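Print this thread | E-mail this thread

Home bench: drying rack with pegs, or just a plain rack?

Posted Feb 16, 2024 by tayla_whitcombe
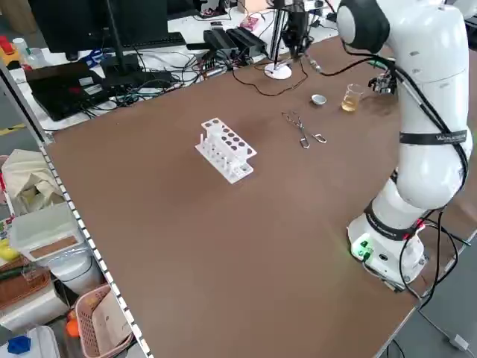

Rack, tongs, dish and beaker on the brown table.

I'm setting up a small bench for soap and dye tests and want to buy glassware storage once. The white rack has holes on top and short pegs along the lower tier. Are the pegs worth having? My other option is a plain wire rack from Quinlan, no pegs, 11 dollars. I have 9 tubes and no plans for more.

gtagle
Get the pegs. Tubes drain upside down on them and you don't get a ring at the bottom. I used wire racks for years and was always wiping tubes out with paper towel.

crabtree_j
I'd go the other way. Pegs chip rims if you drop a tube on in a hurry. I lost two like that. A towel in a tray does the same job and costs nothing.

gtagle
Not if you lower them on. I haven't chipped one yet.

crabtree_j
Good for you. I have kids in the house and nothing gets lowered.

HCostigan
Either rack will do for 9 tubes. What I'd change is the layout. The tongs are lying flat out on the table between the rack and the beaker. On my bench they'd get a sleeve caught in the handles. Hang them on a hook.

tayla_whitcombe
I don't have a wall I can drill into. Would a drawer be OK?

HCostigan
Drawer is fine. Let them cool first.

tipene_h
Disagree on the drawer. If you're using a crucible or a hot dish you want tongs in reach before you light anything. Flat on the table is where mine stay, handles toward my right hand. Put them away at the end.

crabtree_j
Agree with Tipene on that one. Also label your beakers. Pale yellow could be anything by the next morning. Masking tape and a pencil.

tayla_whitcombe
OK, tape is on the list. I'm going with the peg rack and will keep a towel under it. Ordering in March when Toder has shipping down again.

gtagle
Check the hole size against your tubes before you order.

Contact us | Copyright 2024 Pliltanar Bench Forum | Back to top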